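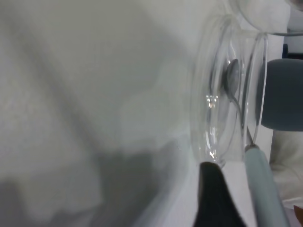 Clear glass with a spoon inside, seen from close by.

Zineck coffee set -- glass jar, lid, spoon and mug

The Zineck set is made for people who keep their beans near the kettle and like to see how much is left. It comes from Brolstead and is sold complete, or as separate pieces.

The jar is clear glass with a double wall. The lid is round and also clear, and it lifts off fully, so you can lay it flat on the table and put the spoon on it while you fill your cup. 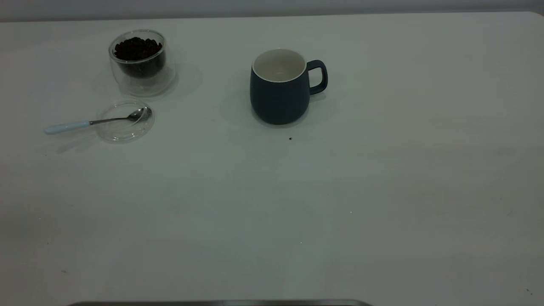

Jar with dark roasted beans, lid, spoon with pale blue handle, and the mug in navy.

The mug has a matt, dark navy outside and a glossy white inside. The handle is wide enough for most hands. We sell it also alone, for those who already have a jar.

Details
Jar height: 105 mm
Contents of the set: jar with lid, spoon, mug
Guarantee: 2 years
Article number: 3000
Dishwasher: mug and spoon up to 65 degrees; jar and lid by hand

Please do not pour boiling water in the jar. It is meant for dry goods -- beans, tea, sugar -- and should stand away from direct sun, otherwise the coffee loses its taste sooner.

The next delivery of the navy mug is expected in August. Orders for the complete set are sent when all the pieces are in stock. For larger orders from cafés or offices, please write to Henk Hendriks at our shop.

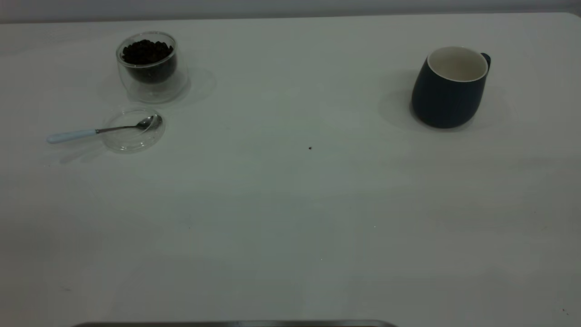

Can I buy a new lid if mine breaks?
The lid is sold separately, also after the guarantee has ended. Please mention the article number of the set when you order.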